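Lab notebook, September 6, 2021
Open day at Illwood

Back at my desk with sore feet and a lot to write down before it leaks out. We ran the household-items demo for visitors from lunch until closing, and Darnell had the clicker going at the door: 281 people, more than double what April brought us. I was hoarse by the third group.

Setup was the usual. Hand-held gripper for the visitors to try, Skala running the playback on the big screen, and Homa Naseri doing the talking whenever I needed water. We'd planned on 7 objects, but the sponge kept vanishing into somebody's pocket (a small somebody, I suspect) so we finished with fewer. The kids all wanted the bottle. I don't know why, it's the least exciting thing we own, but they lined up for it!

Bottles are a good teaching object all the same. The shoulder is smooth and curved, so if you close on it at a slant it wants to roll out of your grip, and people feel that right away through the handle. After two tries most of them started going lower on the body without being told. Homa wants to turn that into a proper exercise for the Wirkiva visit and I think she's right. 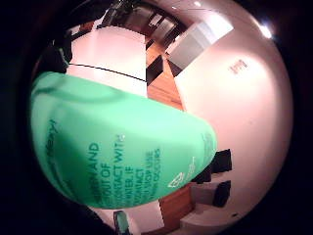
Green bottle up close, tilted, warning text showing.

A man from Nakamura asked a question I couldn't answer well: does the printing on a bottle help or hurt when the wrist view is this close? I said it probably helps, plenty of edges to track, and then Darnell pointed out that the letters bend along with the plastic and a fisheye bends them again on top of that. Fair. You can still read CONTACT and DOCTOR in the shot, so there's detail to work with. I promised him a better answer by email. TO DO: pull the bottle clips and compare the printed side with the plain side, if we have any of the plain side.

Things to fix before Wirkiva:
- Playback lagged 4 seconds behind twice. Restarting Skala cleared it both times, cause unknown.
- The handle is too wide for small hands. Darnell has an idea with foam and a strap.
- Talk was too long. Homa cut the calibration part late in the day and nobody missed it.
- Get a second sponge.

One lady came back 2 times with different grandchildren and by the second visit she was explaining the grip to them herself, better than I'd been doing it. I stole her line about holding it like a full jar of honey and used it till closing.

Batteries are on charge, clips still need to be copied over. Darnell has the visitor sheet.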